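The woman who makes fabric backdrops for Mosdale trade tables learned the work by doing it badly first. She runs a two-person shop called Feltico, and she agreed to talk one morning in May while she cut letters for an order.

"I started with school fairs," she said. "People wanted a name up behind a table, and paper tore by lunchtime."

She cuts nearly everything by hand. A short word takes her an afternoon if the letters have outlines, and most customers want outlines. She cuts the shape twice, once a little larger in a second color, and puts the smaller one on top.

"Without the edge, a pale letter is fine on black but a dark one goes missing," she said. "Purple is the one people ask for and then can't read from across the room. Put white around it and it's fine."

Black cloth is her usual choice. She buys it from a supplier in Duan, 113 yards at a time, and has tried gray and navy without much luck. Black shows lint and it shows every fold, she said, and she has stopped promising customers a flat surface.

"You can steam it, and I do. Then it goes in somebody's trunk."

Hanging it is left to the customer. She recommends clips at the top corners, with the cloth falling behind the table so the bottom edge doesn't show. Tape is a bad idea on painted walls. One customer, a stationery shop called Fanditz, pulled off a strip of paint that way and had to pay the hall for it.

Her prices are simple. A letter costs 16 dollars with an outline and less without, and the cloth is extra. Last year the shop cut about 1000 letters, more than she expected, and she has started turning down rush jobs.

Asked about spacing, she put down her scissors. Customers often send a ruler-straight layout, she said, and she tries to talk them into letting the letters move a little.

"Different sizes, different colors, one of them tipped over a bit. If you have two words, let the short one be bigger. I lay it all out on the floor and stand on a chair to look."

She also has opinions on what goes on the table in front. 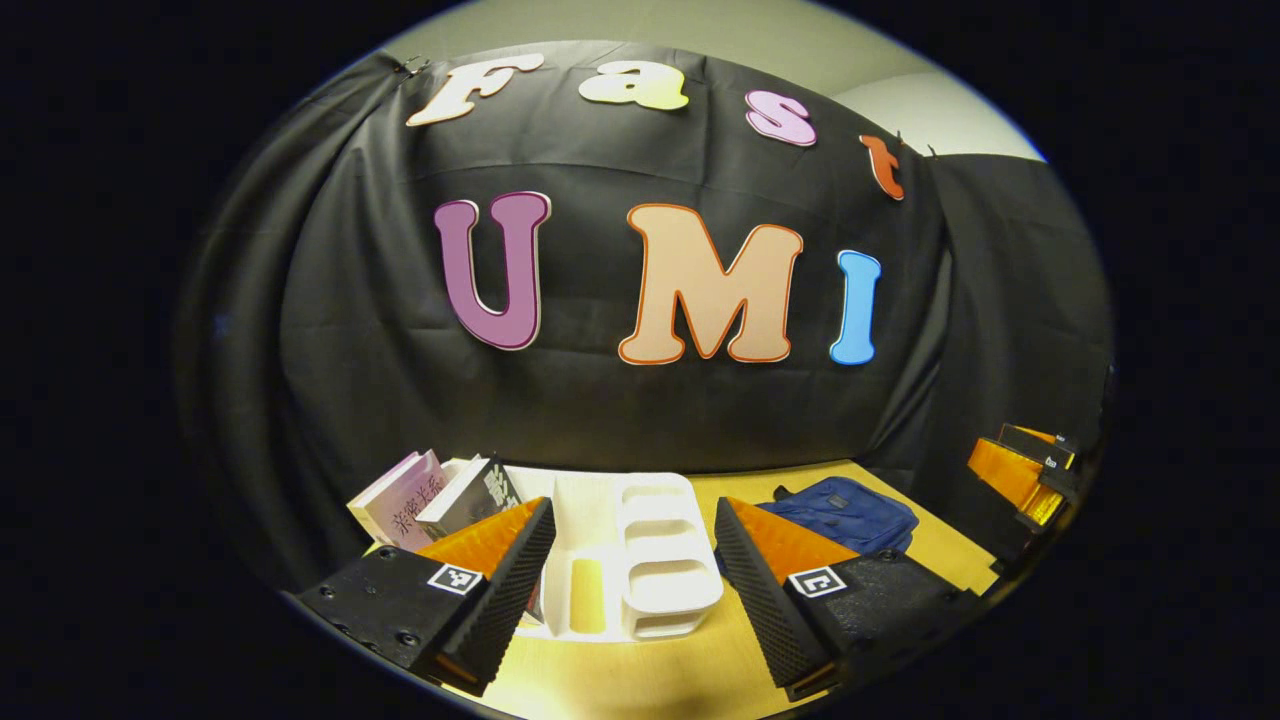 "Keep it low," she said. "A couple of books, something for pens, and stop there. If you stack things up you cover the letters, and you paid for the letters."

She had 2 more words to cut before noon and went back to them.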